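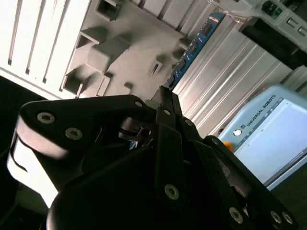 Trucos para abrir la torre del ordenador sin llevarse disgustos

Llevo años metiendo mano en ordenadores viejos y casi todo lo aprendí a base de perder tornillos. Os cuento cómo lo hago yo ahora.

1. Desenchufa y tumba la torre. De lado, con la tapa quitada y el interior mirando al techo, ¡se trabaja muchísimo mejor! Yo saco antes una foto con el móvil de por dónde va cada cable (el amarillo, el naranja y negro, el azul claro del disco...) y luego me ahorro media tarde. 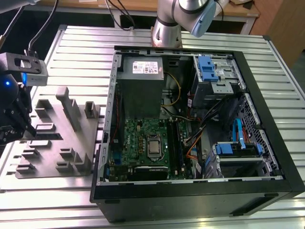 2. Limpia las ranuras de memoria. Si están vacías, aprovecha: brocha suave y un par de soplidos de aire, con las pestañas abiertas. Mi amiga Latifa Gaber usa un pincel de repostería, nuevo, y le va de maravilla. Ojo con el procesador cuando está sin disipador encima, ahí no apoyo ni un dedo. 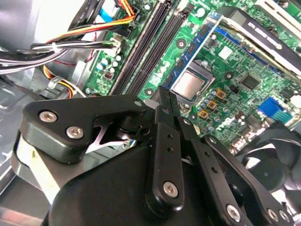 3. Tornillos, en una huevera. Un hueco para los de la placa y otro para los de la tapa, y así no hay líos al cerrar.

4. Pasta térmica nueva antes de volver a montar el disipador. Con una gota como un guisante me basta, y la vieja la quito con alcohol y un filtro de café.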